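About Us
Palton Pantry, Lornetbridge

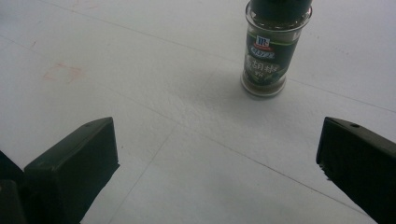
Ground pepper on the big table.

Hi, I'm Orysia Karpenko, and if you've found this page you've probably got a kitchen drawer you'd prefer your mother-in-law didn't open. Welcome! You're among friends.

Palton Pantry is a small business that sorts out other people's kitchens. Spices are what we started with and they're still what we do most, but we also do whole pantries, the baking cupboard, the cupboard over the fridge that you need a chair for, and (if you ask nicely) the drawer with the batteries and the takeaway menus. We come to you, we empty everything onto a table, we have a good look at it together, and then it all goes back in an order that suits how you cook.

I used to work in the office at Kushnir, the grocery wholesaler out on Pudcombe Road, and I spent years typing up stock lists for other people's shelves while my own were a disgrace. Then we moved house one November and I had to pack my spices. I had four open packets of cumin. Four! I'd been buying a new one every time I couldn't see the old one. I lined everything up on the dining table, got completely carried away, and was still there at midnight with a label maker and a cold cup of tea. My neighbour Stefaniia Semeniuk came by the next morning to borrow a ladder and asked if I'd do hers. So I did hers, then her sister's, and it went on from there.

Stefaniia joined me properly a year later and she's the one who'll answer the phone. Roksolana Lysenko does our shelves and drawer inserts, and she's very good at awkward corners. Taras Zhuravel drives the van and does the heavy lifting, and he bakes, so if your flour situation is serious he's the one you'll want to talk to.

How we go about it

The table comes first. If yours isn't big enough we'll bring our folding one. Everything comes out of the cupboard and gets stood up with its label facing the same way, and you'd be surprised how much of the job is done by that stage. You see your own jars in daylight and start making decisions before we've opened our mouths.

Then we sniff. Ground spices fade, and pepper fades faster than most people think. I'll ask you to open the jar, have a smell, and tell me what it smells of. If the answer is "dust, a bit", out it goes. Whole peppercorns get a lot more patience from me.

We don't decant everything into matching jars. I know that's the fashion, and it looks gorgeous, but plenty of spices already come in perfectly good clear glass with a decent lid, and I can't see the sense in tipping pepper out of one little jar and into another one. Keep the jar. Keep the label too, especially if it's in the language you read best or the one your family cooks in. We've worked in kitchens where the labels were in Chinese, Ukrainian, Tamil and Greek, and we don't relabel a thing unless you'd like us to. If more than one person cooks and they don't all read the same script, Stefaniia makes a small sticker for the lid so that the name can be read from above. The label on the front stays as it is.

After that we put things back by how often you reach for them. Pepper and salt near the stove but not over it (steam gets in and you end up with a lump). Everyday things at the front. Cloves, mace and the Christmas pudding gang can live up high.

What it costs and what you get

A spice drawer or rack is $74, and that's the visit, the sort and the lid stickers. A full pantry is $407, takes most of a day and includes Roksolana measuring up if you're after shelves. The shelves themselves are quoted separately, so please don't panic. Anything unopened and in date that you don't want, we'll drop at the food pantry in Pudcombe on the way home.

So far we've done 47 full pantries, and I couldn't begin to tell you how many drawers. My favourite was a lady in Lornetbridge with a jar of nutmegs from her wedding. We kept the nutmegs, of course.

Where to find us

We're upstairs from the bakery in Lornetbridge, through the green door and mind the second step. We travel as far as Pudcombe without charging for fuel. Pop in for a cuppa if the van's outside, or ring and leave a message for Stefaniia with your name, your suburb and which cupboard is bothering you. Please don't tidy up before we come. Everyone does, and then we can't find anything!

Orysia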